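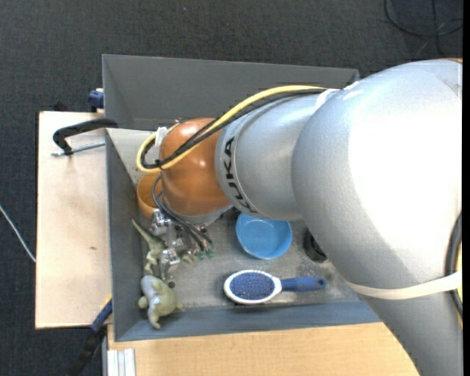

**Selling off the garage: one price per item or "everything a dollar"?**

**ornmont_ollie:** Yard sale Saturday. I have 573 things priced with little stickers and my wife says I've lost my mind. Last July we did a flat dollar table and cleared it by ten. Thoughts?

**pegboard:** Your wife is right. Stickers fall off, and then some guy is holding a lamp and telling you it was fifty cents.

**Milan De Bruijn:** Disagree. I've run sales in Trirnport for years and a flat price tells people it's all junk. Mine is also junk, but it has stickers on it, and I made $700 last time.

**pegboard:** $700 minus what you paid for it in the first place.

**Milan De Bruijn:** We don't do that math in my house.

**tworakes:** Kids' stuff goes in a bin, flat price, let them dig. Everything with a cord gets its own tag and an outlet nearby. People want to see the toaster glow.

**ornmont_ollie:** What about the good stuff? I have my uncle's Hoekstra accordion. Somebody online is asking 2,000 for the same one.

**pegboard:** Asking. I'm asking 3,000 for my canoe. I've been asking since the spring before last.

**tworakes:** Keep the accordion out of the yard sale. You'll get offered six bucks and have to listen to him try it out first.

**Milan De Bruijn:** I'd put it out front with no price at all. Draws a crowd.

**tworakes:** Draws one man, and he knows "Lady of Spain."

**ornmont_ollie:** OK, bin for the toys, stickers on the rest, accordion stays in the closet. Does anybody have change for a fifty?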